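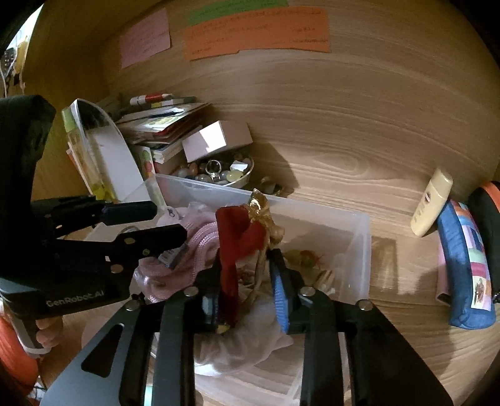 Kina is a set of recordings made to compare finger pads and wrist camera placement on hand-held grippers before we commit to a pad for the arm. It covers cluttered storage only: bins, shelves, desk compartments. Open tabletop work is in the Uvinik set and isn't duplicated in this repo.

Maintainer: Misaki Sugiyama. Pad fitting and calibration: Osamu Noguchi.

## Contents

| Item | Value |
|---|---|
| Episodes | 2000 |
| Object categories | 21 |
| Pad variants | 8 |
| Operators | 9 |
| Hands per episode | two |

Soft goods are over-represented on purpose. Velvety ribbon, braided cord and bunched fabric are where the pads differ most; rigid boxes gave nearly the same result with every variant.

## Layout

```
kina/
 episodes/
 calib/
 pads.csv
 labels.csv
 splits/
```

`pads.csv` has one row per finger, not per gripper. The two fingers of a gripper can carry different faces, so join on `gripper_id` and `finger` together. Joining on `gripper_id` alone duplicates rows and doesn't raise an error.

## Labels

- `grasp`: `held`, `slipped`, `missed`
- `contact`: `pad`, `edge`, `linkage`
- `snag`: true if the item dragged a neighbor with it

`snag` was added in August. Episodes recorded earlier were relabeled from video by a single annotator and are less reliable.

## Known problems

- Finger width is noisy when thin material sits between the pads. A closed gripper and one holding a single layer of ribbon can't be told apart by width — use `contact`.
- Foil and other reflective items throw off the depth estimate. Color is usable.
- Translucent bins let the background through. The Khurana segmenter often merges the bin wall with the wood behind it.
- The second gripper regularly enters the view from the side. Operator hands are not masked.
- Handwriting and printed labels in the background have not been removed. Check before you redistribute.

## Splits

Splits are by location, so no compartment appears in both train and test. Random splits scored much higher in Nustley runs and should not be reported.

## To do

- [ ] Re-export calibration for the left gripper
- [ ] Ribbed vs. smooth pads on cord, same operator
- [ ] Decide whether `edge` needs to be split by finger

Send label corrections as a pull request against `labels.csv`, one episode per line.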